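Thursday, late

I finally finished my first proper week of the family history project and I am so wound up I can't sleep, so here I am at the kitchen table writing it all down before I lose it!

The big news is the Whitelaw register. I ordered the scans back in February and had half given up on them, and then this morning there they were in my inbox, 424 pages of somebody's tiny slanted handwriting. I made a pot of coffee and sat down meaning to read for an hour. I got up at two in the afternoon. I forgot lunch!

And I found the mill. Page 271, near the bottom, squeezed in between a dispute over a fence and a list of people who owed for seed: "Gustik mill, sold entire with wheel and stones, 1854." I read it out loud three times. My grandmother always said the family had a mill and everybody (me too, I admit it) figured she was dressing things up a bit. Well, she wasn't. There was a mill, and it had a wheel and stones, and it got sold, and now I have the year.

The price is in there too, 1075, with a little squiggle after it that I can't read. It could be any kind of money. I spent far too long comparing that squiggle to other squiggles, and I think I've got it matched to one on page 88, but that one has an ink blot sitting right on top of it. Maddening. I'm going to try printing both of them big and taping them to the window.

Then I got greedy and went looking for Praten, which is the village she talked about, the one with the plum trees. Nothing in the first half. The clerk spells everything four different ways, so I've started a list of every version I can think of: Praten, Pratten, Braten, Prathen. I'm up to page 300 with that and my eyes are like sandpaper, but I'm not skipping a line. 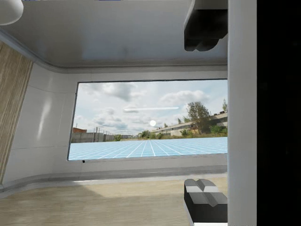
Clouds in the big window, pale blue-gray sky behind them.

I keep thinking about whoever kept that register. Same hand for pages and pages, and you start to know the person. The letters get bigger and rounder in some places and cramped up in others. There's a pear recipe on the back of one page! It has vinegar and cloves and no amounts at all, and I'm absolutely going to try it when pears come in.

Called my sister around supper and talked her ear off. She was a good sport about it, and then she said she thinks she has a box of Grandma's letters in the hall closet, under the Christmas things. A box! All these years! She's going to dig it out this weekend and I told her not to untie anything until I get there. I'm bringing the flat folders and the soft pencils, and probably a pie.

Things to do tomorrow: finish Praten, page 300 on. Write to Warnex about whether they can rescan the blotted page with the light turned up. Copy the fence dispute, which goes on for two pages and has a goat in it. Buy tape. Eat lunch this time.

It's 12:40 and the dog has gone up to bed without me. One more page and then I'm going too.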